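Hernden Workshop Course 423
Handout 6: Cubes, Taped Squares and the Wooden Tabletop

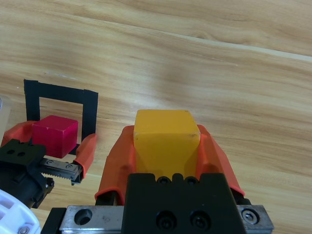 Fig. 1. Yellow cube held clear of the square; red cube overlapping the lower part of the black tape outline.

Reading before this session: Handout 5 (measuring with a steel rule). Bring your notebook, a pencil and the steel rule issued in the first class. Cubes and tape are in the cabinet by the sink in Room 149.

1. What this session covers

We are working on placement. A placement task has an object, a target and a rule that says when the object counts as being in the target. Most of the arguments in the October session came from the third item. People had put their cubes down in much the same spot and written down different results, so this time the rule comes first.

By the end of the session you should be able to lay a target square with straight sides, describe the position of a cube so that another person can repeat it, and fill in the results sheet without leaving blanks.

2. The cubes

The cubes are plain colored blocks. Yellow and red are used in the first half, and the other colors stay in the cabinet until Section 6. Treat the color as the name of the cube. Write "yellow" or "red" on the sheet, not "first" and "second," which change meaning when the order is reversed.

Check each cube before you use it. Small specks and light marks on the faces are common and do not matter. A chipped corner or a rounded edge does matter, and a cube in that condition goes in the tray marked Prekley for replacement. Do not sand a damaged cube to even it up. A sanded cube is a different size from the rest of the set.

When you look at a cube from low down or close in, the sides appear to narrow with distance. In Fig. 1 the front face of the yellow cube does this. The cube has not changed shape, but your judgment of where its bottom edge lies will be off. Read positions from directly over the target.

3. The tabletop

The tables in this room are light wood with a visible grain. The grain is not a reference line. On several tables it runs on a diagonal to the edge of the top, and students who line up their tape with it end up with a square that sits crooked to everything else they have measured. Measure from the table edge every time.

The finish is smooth, so a cube slides easily if it is bumped. It also picks up light from the windows, and a bright band across the wood can make the edge of a cube hard to find. Move your head until the band is off the part you are reading. Do not move the table.

Wipe the top with a dry cloth before taping. The Stostemar cleaner is for the end of the session only, as tape will not hold well on a surface that has just been sprayed.

4. Laying the target

Use black tape. It shows up well on pale wood.

Mark the four corners lightly in pencil, measuring from the table edge. Lay the far strip first, then the two sides, then the near strip. Press each strip down from the middle toward its ends. Cut the ends with scissors. Torn ends curl up and catch on the cubes.

Check both diagonals with the rule. If they are not equal, lift the near strip and one side strip and lay those two again. There is usually no need to start over.

The inside edge of the tape is the boundary. The tape itself is outside the target. Please copy that sentence into your notebook, because the scoring depends on it.

5. Scoring a placement

Four results are allowed on the sheet:

In: the whole base of the cube is inside the inner edge of the tape.
Touching: the base reaches the tape on one side or more but does not pass the outer edge.
Over: part of the base is past the outer edge of the tape.
Out: no part of the base is inside the square.

Score the base only. From a low angle, the body of a cube can hide a strip of tape that lies behind or under it, and the two cases look alike. The red cube in Fig. 1 overlaps the lower portion of the outline as viewed there. The left, top and right strips can be seen. Before writing a score for a view like that, look from overhead and find the base.

A cube that is still being held has no score. Leave the line open until it has been set down and let go.

6. Exercise

Work in pairs. One person places and the other scores, then trade.

Start with both cubes outside the square. Place red, score it, and leave it where it is. Place yellow so that both cubes are inside the square with a gap between them, and score both. If red moved while you were placing yellow, score its new position and put an M beside it. Do not slide it back.

Run this ten times with red first and ten times with yellow first. Then take one more color from the cabinet and do five runs with three cubes. The square will feel crowded. Keep the same tape for all of the runs, even if you now wish you had made it larger.

Answer in your notebook:
Which result came up most often for the first cube, and which for the second?
Did you and your partner disagree on any score? Write down what each of you saw.
Where on the square did most of the Touching results fall?

7. Before you leave

Lift the tape slowly, keeping it low against the wood. Erase the pencil marks. Return the cubes to the box labeled Bai, one of each color per compartment, and put the lid on. Results sheets go in folder 612 on the front desk. Late sheets are accepted until the start of the next session.

Next handout: stacking two cubes inside a target.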